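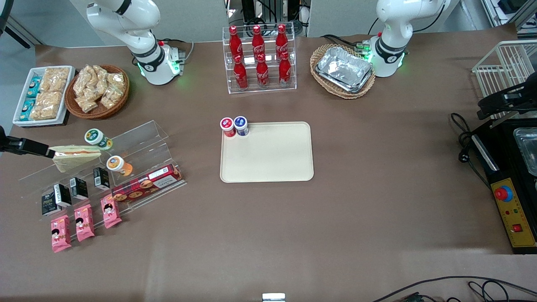
손님용 간식 테이블 차리는 법

모임이나 회의가 있는 날 한쪽에 간식 테이블을 마련해 두면 음료와 먹을거리를 일일이 나눠 주지 않아도 됩니다. 준비할 것은 많지 않습니다. 깔개 한 장, 바구니 두세 개, 계단식 아크릴 진열대, 큰 쟁반 하나면 기본은 갖춰집니다. 과자 종류보다 놓는 순서와 자리에 신경을 쓰는 편이 뒷정리까지 수월합니다.

깔개부터 깔기

상판을 마른행주로 한 번 닦고 깔개를 폅니다. 색은 갈색이나 짙은 베이지처럼 부스러기와 얼룩이 덜 눈에 띄는 쪽이 편합니다. 흰 천은 보기에는 깔끔하지만 음료 자국이 바로 남습니다. 깔개가 말려 올라오면 전날 밤 반대로 말아 두었다가 씁니다. 모서리에 양면테이프를 붙이는 방법도 있는데, 칠이 된 상판에는 자국이 남을 수 있으니 안 보이는 곳에 먼저 시험해 보세요.

음료는 뒤쪽, 높은 곳에

병 음료는 테이블 뒤쪽 가운데에 둡니다. 2단 아크릴 선반에 콜라를 세 병씩 두 줄로 올리면 뒷줄이 앞줄에 가리지 않고, 자리도 많이 차지하지 않습니다. 상표가 앞을 보게 돌려 놓으면 어떤 음료인지 집어 들어 보지 않아도 됩니다. 병을 냉장고에서 꺼낸 뒤에는 겉면의 물기를 닦고 올립니다. 아크릴 위에 물이 고이면 병이 미끄러지고, 마른 뒤에는 물때가 남습니다.

한꺼번에 다 꺼내 놓지 말고 나머지는 냉장고에 두었다가 빈자리가 생길 때 채웁니다. 채울 때는 뒷줄 병을 앞으로 당기고 새 병을 뒤에 넣습니다.

봉지 과자는 바구니와 쟁반으로 나누기

투명 봉지에 든 쌀과자처럼 가벼운 것은 둥근 바구니에 담습니다. 봉지를 눕혀 쌓으면 아래쪽이 부서지므로 세워서 느슨하게 꽂습니다. 바구니가 깊으면 바닥에 키친타월을 뭉쳐 깔아 높이를 올려 주세요. 적은 양으로도 차 보이고 손을 깊이 넣지 않아도 됩니다.

작고 납작한 포장 과자는 네모난 쟁반이 맞습니다. 같은 종류끼리 한 줄로 겹쳐 세우고 옆 칸에 다른 종류를 놓습니다. 여러 종류를 섞어 담으면 원하는 것을 찾느라 다 헤집게 되고, 금방 어질러집니다.

등나무나 고리버들 바구니는 쓰기 전에 뒤집어서 가볍게 두드려 먼지를 텁니다. 물로 씻었다면 그늘에서 완전히 말린 뒤에 담아야 냄새가 나지 않습니다. 가시처럼 일어난 올은 가위로 바짝 잘라 냅니다. 그냥 두면 비닐봉지가 걸려 찢어집니다.

샌드위치는 따로 앞쪽에

샌드위치는 하나씩 투명 비닐에 싸 둡니다. 속이 보이면 이름표를 작게 써도 됩니다. 다만 달걀, 우유, 견과류가 들어간 것은 반드시 적어 두세요. 계단식 진열대에 놓을 때는 무거운 것을 아랫단에, 가벼운 것을 윗단에 둡니다. 아크릴 진열대는 가운데가 휘기 쉬우니 한 단에 몰아 올리지 않습니다.

실온에 오래 두면 안 되는 음식이라 먹기 직전에 꺼내는 것이 원칙입니다. 마요네즈나 햄이 들어간 것은 두 시간이 지나면 버립니다. 실내 온도가 25도를 넘는 날에는 더 짧게 잡고, 3개씩만 내놓고 나머지는 냉장고에 둡니다.

은박 용기 다루기

알루미늄 은박 용기는 따로 바구니 하나를 정해 겹쳐 둡니다. 얇아서 가장자리가 쉽게 휘므로 위에 다른 물건을 올리지 마세요. 서로 꽉 끼어 안 빠질 때는 잡아당기지 말고 모서리를 살짝 비틀면 떨어집니다. 뜨거운 음식을 담아 옮길 때는 밑에 쟁반이나 판을 받칩니다. 전자레인지에는 넣지 않습니다. 식초나 레몬이 많이 들어간 음식, 김치처럼 시고 짠 음식은 은박 용기에 오래 담아 두지 않는 것이 좋습니다.

가운데 쟁반은 비워 두고 시작하기

테이블 한가운데에는 큰 쟁반을 놓습니다. 여기는 진열하는 자리가 아니고, 손님에게 내갈 것을 모아 담는 자리입니다. 처음부터 과자로 채워 두면 정작 담을 곳이 없습니다. 모서리가 둥근 쟁반이 닦기 쉽고 들고 다닐 때 옷에도 덜 걸립니다.

한 사람 몫을 담을 때의 순서는 이렇습니다.

1. 작은 음료병을 먼저 쟁반 안쪽에 놓습니다.
2. 샌드위치를 몸에서 가까운 쪽에 눕힙니다.
3. 남는 자리에 봉지 과자를 넣습니다.
4. 냅킨은 맨 나중에 올립니다.

병을 세워서 옮기기 불안하면 젖은 행주를 꼭 짜서 밑에 한 장 깔아 주세요. 손님이 여럿일 때는 한 번에 많이 담지 말고 두 번에 나눠 나르는 편이 안전합니다.

전선과 통로

테이블 주변에 전선이 있으면 사람이 다니는 쪽을 피해 뒤로 넘기고 끈으로 묶습니다. 음료 바로 뒤나 아래에 멀티탭을 두지 않습니다. 손님이 집어 가는 쪽과 채워 넣는 쪽을 다르게 잡으면 서로 부딪히지 않습니다.

치우는 순서

먹다 남은 샌드위치부터 치우고, 뜯지 않은 과자는 종류별로 지퍼백에 모아 날짜를 적습니다. 아크릴 진열대는 중성세제를 푼 미지근한 물에 부드러운 스펀지로 닦습니다. 알코올이나 유리 세정제를 쓰면 뿌옇게 되거나 잔금이 갈 수 있습니다. 물기는 극세사 천으로 누르듯이 닦고, 겹쳐 보관할 때는 사이에 얇은 종이를 끼웁니다. 깔개는 부스러기를 안쪽으로 모아 접어서 그대로 들고 나가 텁니다.

작성: Marianna Pietrzak
마지막 수정: 2025-10-25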